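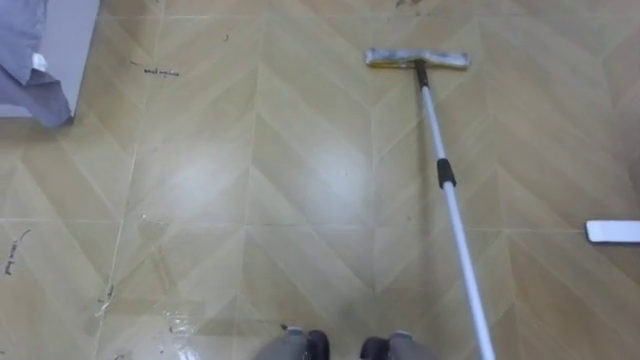
One reader wrote in after last month's newsletter to say that a flat mop is a fine tool for spreading dirt evenly over a whole house, and that I should quit recommending them. It was a short email. It also got under my skin a little, so this month's household item is all about mopping, and I'm going to try to be fair!

First off, I do know what that reader means. A flat mop with a tired pad will leave streaks, and it'll leave them right where the light from the window lands. You can clean a floor at night, go to bed feeling terrific, and come down at seven in the morning to something that looks like a snail convention. I've done it more times than I'd like to admit. But I think most of the blame belongs to the pad, the water and the amount of soap, and all of those are easy to fix.

Let's start with the soap, which is where I went wrong for years. I used to pour the cleaner straight from the bottle until the bucket smelled nice (very scientific). Then I finally read the back of my jug of Fluven and found out I'd been using several capfuls where the label wanted one. All that extra stuff dries on the floor, gets a bit tacky, grabs the next round of dirt, and then you mop harder and add more cleaner, and around you go. If your floor feels sticky under bare feet an hour after mopping, try going over it with plain warm water a couple of times before you buy anything new. Mine took 3 passes before it stopped grabbing at my socks.

Now the pad. Greyish pads with yellowish edges are a fact of life, and I don't throw one out over a stain. What I do look at is whether it still drinks up water. Run it under the tap, squeeze it, and lay it on a small spill. If it pushes the spill along like a little plow, it's done. If it soaks it up, keep going. I wash mine warm with no fabric softener -- softener was another of my bad habits, and it coats the fibers so they stop soaking anything up -- and I hang them over the side of the laundry sink. I own four pads now and swap in a fresh one when I get from the kitchen to the hallway. A pack of Weldu refills cost me less than a pizza, so I don't feel too extravagant about it.

About printed floors, as I get asked about those a lot. A herringbone pattern is lovely and it hides crumbs like you wouldn't believe, but it can fool you when you mop, too. Your eye wants to follow the V shapes and your arm goes along with it, and pretty soon you've got zigzag streaks running every which way. I ignore the pattern completely. I pick the wall with the window, start at the far corner, and pull the mop in long overlapping S shapes while I back toward the door. On vinyl or laminate, go easy on the water. I wring until the pad is barely damp, and if I can see a puddle behind me I stop and wring again.

Handle length matters more than I thought it would. If yours is the telescoping kind, set it so the top comes up near your chin. I kept mine too short for ages (it had to fit in the broom closet) and my lower back let me know every Tuesday. The Garnside pole I have now slides down small enough for the closet, and I just twist it back out when I need it. Do tighten that joint properly, though. Mine slipped once in mid-swoop and I very nearly joined the floor.

Last thing is the drying. Open a window if the weather lets you, keep the dog out, and give it 20 minutes. When I'm feeling fussy I go over the sunny patch with an old bath towel under one foot, sort of skating it around, and that takes care of most of the shine marks. My family finds this very funny to watch.

So, dear reader with the short email, I'm keeping my flat mop. I'd love to know what you use, though, and if it's the old string kind with a wringer bucket, please tell me how you get it to dry without smelling up the basement, as I never could. Everybody else, send me your streak cures too. A few people have already mentioned a floor spray called Fito, and I've got a bottle here to try on the hallway before the next issue.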